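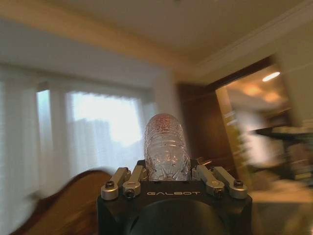 Birby Review: A Bill Tracker That Tells You Everything Except What Matters

By Telma Ojeda
Jul 31, 2025

Every session somebody introduces a bill that sounds insane in a headline, and every session my inbox fills up with people asking if it's already a crime to do whatever the headline says. Most of those bills die in committee without a hearing. Birby promises to sort this out for regular people. You type in a topic, it watches the statehouse, and it sends you plain-English alerts when something moves. It costs $15 a month, and I paid for it myself.

I used it for around six weeks, through the end of the regular session and into the summer. I came in doubtful. I'm still doubtful, though there are parts of it I'd miss.

Setup

Signing up is quick. You pick your state, enter an address so it can find your two legislators, and choose topics from a list. The list is too broad. "Environment" covers a fishing license fee and a refinery permit. You can add your own keywords, but the box for it is buried under Preferences, then Advanced, then a little gray link called Refine. I only found it after writing to support. A person named Emiliano wrote back the next morning with the answer, so credit for that.

My first search, on "container deposit," returned 53 bills. Most had nothing to do with containers. One was about security deposits for apartments. Another was a resolution honoring a high school marching band, and I still can't work out which word set it off.

The plain-English summaries

These are what you're paying for, and I don't trust them.

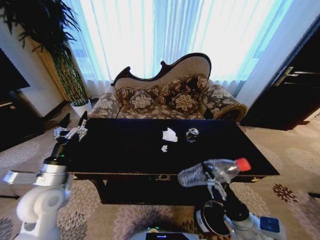 Birby's summary of our deposit bill said it "would charge consumers a dime for every beverage container." I read the bill itself that night, all of it, which took less time than I'd spent fixing my keywords. The dime is a refundable deposit. Whether you get it back depends on a section the summary skipped completely, the one on what condition the container is in when you return it. Take a crushed aluminum can lying on its side on a coffee table. Under the bill as introduced, a store could refuse it if the machine couldn't read the label. Under the amended version it would have to take it anyway. That was the whole fight in committee, people drove hours to testify about it, and Birby's alert for the amendment said "Minor technical changes."

I asked the company about this. The reply said summaries are "reviewed for accuracy" and didn't say by whom.

I ran the same bill past Agustina Herrera, who drafted ordinances for a city council for years and has no patience for any of these apps. She told me the summary wasn't exactly wrong. "It's what you'd write if you read the title and the first page," she said. I checked a few others after that, and she had it about right. Short bills came out fine. Anything with a definitions section came out mushy.

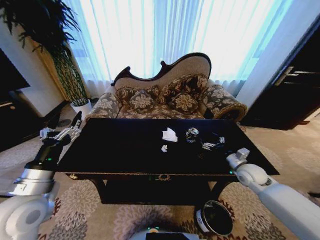

A drink can on a coffee table, with a tissue and a scrap of paper.

Alerts and the calendar

The hearing calendar is the good part. It was faster than the legislature's own site every time I compared them, and when a hearing moved rooms I got a text while I was still parking. If Birby sold only the calendar for a third of the price I'd keep it.

The alerts are another matter. By default you get one for every change of status, including "printed" and "referred," and the app uses the same red banner for those as it does for a floor vote. I turned the banners off in the second week. Then I missed a vote.

There's also a "Likelihood of Passage" meter. It gave our deposit bill a green bar the whole time it sat in a committee whose chair had said out loud he wouldn't call it up. The help page says the score uses "multiple signals." I'd ignore it. I worry about the people who won't, because a green bar next to a scary headline is exactly how you get a panicked phone tree over a bill that was never going anywhere.

What else is out there

Rurnia is free and ugly. It has no summaries, just bill text and votes, and it loads slowly on a phone. For anyone willing to read the actual bill, it does most of the job. Your legislature's website does too, if you can stand the search page.

Should you pay for it?

If you go to hearings, maybe, for the months the legislature is meeting. Cancel after. The cancel button is under Billing and it does work; I used it on a trial account first to make sure.

If all you want is to find out whether the thing you saw on Facebook is real, skip it and read the bill. Start with the definitions.

I've asked Birby whether the new session in November will bring a fix for the amendment alerts. I'll update this page if they answer.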